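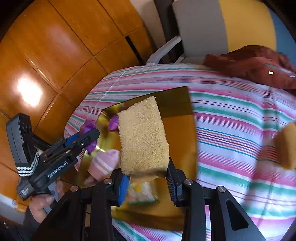 Why Is a Sponge Full of Holes?

Look closely at a block of sponge and you will see that its face is covered with tiny pits. Some sponges have big holes you could poke a pencil into. A pale yellow one like this has very fine ones, and its edges feel a little fuzzy.

The holes do the work. When a dry sponge touches a puddle, water creeps into the small spaces and stays there. Water likes to cling to things, and it also clings to itself, so one bit of water pulls the next bit in after it. Squeeze the sponge and the spaces get smaller. The water has to go somewhere, so it runs out.

Where do sponges come from?

The first sponges people used were sea animals. They have no eyes, no mouth and no brain, and they live fixed to one spot on the sea floor. Divers still collect some of them.

Most sponges at home are made in factories. Some are made from plant fiber. Others are foam, a soft plastic that is puffed up with gas while it is being made. The foam sets, and then it is cut into blocks.

Try it yourself

You will need a dry sponge, a tray, a measuring cup and some water.

1. Pour 310 milliliters of water into the tray.

2. Lay the sponge in the water and count slowly to 38.

3. Lift the sponge and hold it over the empty measuring cup.

4. Squeeze until no more drips come out, then read the number on the cup.

Now do it again with a paper towel. Which one gave back more water?

Fultville Children's Science Pages, 2019-09-16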